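Fitting a wall-mounted speed ball platform
Posted in: Home gym
Written by Eoin Carroll
Last updated 2026-07-11

A speed ball only works properly if the platform above it does not move. When the platform flexes, part of each strike goes into the bracket, the rebound slows and the rhythm is lost. Most complaints about a "dead" ball come down to the mounting, and a new ball will not cure them.

The method below is for a fixed-height platform on a timber stud wall. For solid brick or block, the backing board can be left out and the bracket fixed straight to the wall with sleeve anchors. Do not fix a platform to plasterboard alone or to a lightweight partition with metal studs.

What you need
Platform, wall bracket and swivel
Backing board, wide enough to span two studs
Coach screws and washers
Drill, 6 mm pilot bit, socket wrench
Stud finder, tape measure, spirit level, pencil
A second person for the lift

Setting the height
Put on the shoes you train in and stand as you would to hit. The widest part of the ball should be level with your mouth or chin. If it is higher than that the shoulders tire early; if it is lower you will be hitting down on it and the rebound goes off line.

Hang the ball from its swivel, inflate it, and measure from the underside of the platform to the widest part. Add that figure to the height of your chin. The result is the height of the platform underside above the floor. On the installation used for these notes it came to 184 cm. Mark it on the wall with a level line.

If people of different heights will use the ball, set the platform for the tallest and let the others stand on a firm, non-slip step. Lengthening the chain to suit shorter users is not a good substitute. It changes the arc and the ball no longer meets the drum squarely.

Finding the studs
Run the stud finder along the wall at two heights and mark both edges of each stud. Join the marks with the level to get the centre lines. Check for cables and pipes in the same area, particularly directly above sockets and switches.

Preparing the backing board
The board spreads the load between the studs and gives the bracket a flat face to pull against. Choose timber that is dry and free from twist. Lay it on a flat bench and press on each corner in turn. A board that rocks will go on rocking once it is on the wall, and packing it out with washers is a poor repair. Keep the bracket holes clear of knots, where the grain changes direction and the drill tends to wander. 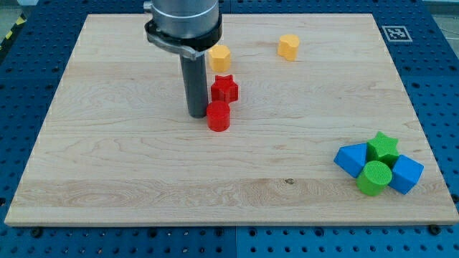
Light-coloured board with wavy grain and a small dark knot.

Mark the bracket holes on the face of the board first, then the stud fixings, and check that the two sets do not clash. The outer fixings should be set well in from the ends to avoid splitting. Drill the stud fixings through the board at full clearance size.

Fixing the board
Hold the board against the wall with its lower edge at 1,450 mm from the floor and check it for level. Adjust that height if your bracket has an unusually long lower strut – the strut foot must land on timber. Mark through the clearance holes, take the board down and drill the studs with the 6 mm bit. Use whatever pilot size the screw maker gives if it differs from this.

Drive the coach screws by hand for the last few turns. Stop when the washer beds into the surface. Over-tightening crushes the wood under the washer and can strip the thread in the stud.

Fixing the bracket and platform
1. Start all the bracket screws before tightening any of them.
2. Tighten the top pair, check the arms for level from front to back, then tighten the rest.
3. Lift the platform on to the arms. One person holds, the other fits the bolts.
4. Check the underside for level in both directions. Shim between platform and arm if necessary.
5. Fit the swivel at the centre of the drum and hang the ball.

Testing
Push up on the front edge of the platform with the flat of the hand. There should be no visible movement at the wall. Then hit the ball slowly, letting it strike the far side, the near side and the far side again before the next punch. The sound should be even. A rattle usually means a loose swivel plate; a duller knock suggests that the platform is not seated on one arm.

Check all fixings after the first 2 sessions and tighten as needed. Timber settles under the washers, and some loss of tension at this stage is normal. After that, go over the bolts whenever the ball is changed, and put a drop of light oil on the swivel if it begins to squeak.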